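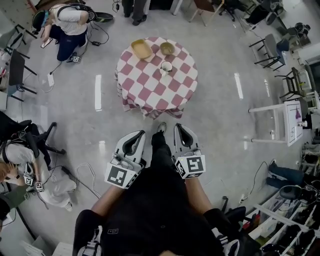
Mesa com toalha aos quadrados, tabuleiro, taça e caneca

Arquivo > Lista Coníferas e Arbustos > Propagação > Mensagem
Início | Tópicos | Autores | Pesquisa | Ajuda
Imprimir | Enviar por e-mail

De: Aslak Amundsen
Para: lista Coníferas e Arbustos
Data: 09/08/2021
Assunto: Re: Estacas de teixo, quando e como

Boa tarde a todos,

Respondo à mensagem do Olach, que cito em baixo na parte que interessa.

> Tenho uma sebe velha de teixo comum (Taxus baccata) e queria tirar
> estacas para prolongar a linha até ao portão. No ano passado tentei
> em dezembro, em areia pura, e perdi quase tudo. As poucas que ficaram
> verdes não tinham raiz na primavera, só uma bola dura na base.
> Pergunto:
> - vale a pena tentar agora, em agosto, ou espero?
> - a hormona faz diferença?
> - posso usar os ramos laterais ou têm de ser as pontas direitas?
> Também tenho sementes apanhadas da mesma planta, se for melhor
> por aí.
> Olach

A bola dura é calo. O teixo faz muito calo antes de fazer raiz e às vezes fica por aí. Estacas nesse estado não estão perdidas. Raspa-se um pouco o calo com uma lâmina limpa, volta-se a passar por hormona e enterra-se outra vez. Já recuperei assim estacas que tinha posto de lado.

Quanto à época, agosto serve se o crescimento deste ano já estiver firme na base. Dobre um raminho: se vergar como erva, é cedo. Na minha zona costumo esperar até ao fim do mês e corto de manhã. O inverno também dá, mas é mais lento e pede calor por baixo. Sem tapete aquecido eu não repetia dezembro.

Corto estacas com um palmo ou um pouco menos, com um pedaço de madeira do ano anterior na base (talão). Tiro as agulhas da metade inferior e faço uma ferida de um dos lados, com 3 centímetros, só até se ver o verde por baixo da casca. Hormona em pó, IBA, da concentração para madeira semidura. Faz diferença, sim. Em duas caixas lado a lado, com 100 estacas cada, portanto 200 no total, enraizaram 60 a mais na caixa com hormona. O resto foi tratado da mesma maneira.

O substrato de areia pura seca depressa em cima e fica compacto em baixo. Uso perlite com casca de pinheiro fina, partes iguais. O Nyberg, que escreveu para cá sobre zimbros, usa pedra-pomes e tem bons resultados, mas nunca experimentei com teixo. Regar bem uma vez, cobrir com plástico sem encostar às agulhas, e pôr num sítio com luz e sem sol direto. Abro a cobertura de dois em dois dias. Se aparecer bolor cinzento, tiro as estacas atacadas e deixo arejar mais.

Ramos laterais: depende do que quer. As estacas laterais de teixo conservam durante anos a tendência para crescer de lado. Para uma sebe aparada isso pouco importa, e até enche bem em baixo. Para uma planta isolada com forma de coluna tem de usar as pontas verticais. A cultivar que comprei ao viveiro Lovov com a etiqueta «fastigiata» cresceu sempre deitada, e suponho que tenha vindo de um ramo lateral.

As sementes são outro caminho, bastante mais lento. Precisam de um período quente seguido de um frio, e muitas só germinam na segunda primavera. É preciso tirar toda a polpa vermelha antes de semear. As plantas saem variadas no porte e na cor, o que numa sebe se nota. Para continuar uma linha que já existe, eu ficava pelas estacas.

Lembro que tudo no teixo é tóxico, menos a polpa, e que a semente dentro dela também o é. Luvas ao limpar, e as aparas fora do alcance de cavalos, vacas e cabras, mesmo depois de secas.

Não mexa nas estacas antes da primavera. Puxar para ver se prendem parte as raízes novas, que são quebradiças. Quando houver rebentos e a estaca resistir a um toque leve, passe para vasos individuais e deixe lá mais um ano antes de ir para o terreno.

Sobre o tabuleiro com alvéolos da Justeo de que se falou no outro tópico: para teixo acho os alvéolos pouco fundos. Em buxo tenho usado e não tenho queixas.

Se alguém tiver experiência com Taxus x media em solo calcário, agradecia que escrevesse. Tenho quatro plantas amareladas desde maio e ainda não percebi se é drenagem ou outra coisa.

Cumprimentos,
Aslak Amundsen

Mensagem anterior | Mensagem seguinte | Voltar ao tópico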